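Odanley open day – who else went?

Posted in: Days Out and Demos

tinsmith_50
I finally made it to the Odanley open day in May, and I've been meaning to write it up ever since, so forgive the length! The drive from Welirdale was lovely. They handed out 200 visitor badges and I got number 97, which my wife says is older than I look. The part I liked best was the handover table, where you could pass things to the robot hand and take them back again. 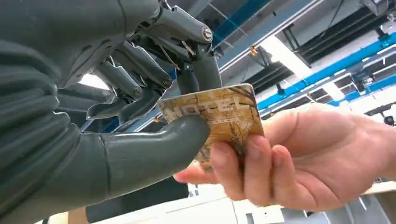 I went through that line twice, I'll admit, and the young woman running it was kind enough to pretend she didn't remember me. She said judging when to let go is much harder than gripping, and I can well believe it – my grandson hasn't mastered it either.

maldonado_fan
Glad you enjoyed it, but I came away a bit let down. A hotel card is stiff and flat. I wanted to see soft, awkward things, the stuff you'd need help with at home.

tinsmith_50
Did you stay for the floor session, though? I'd say a sock on somebody's ankle is about as soft and awkward as it gets.

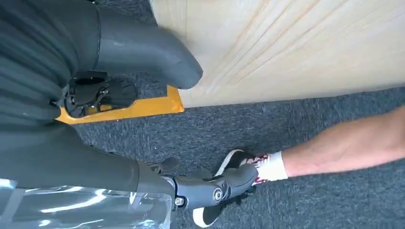

Odanley, May

Copying that from the top of my notebook page, where I also wrote "sit nearer next time." My mother needed help with her socks and shoes for years, so I watched this one very closely.

jindurska
I'm with maldonado on this. My sister is a home aide and she talks to people the whole time she's dressing them. I wouldn't want that part lost.

maldonado_fan
Fair point, both of you. I left at 2 to beat the traffic, so I missed it. Are they doing another one?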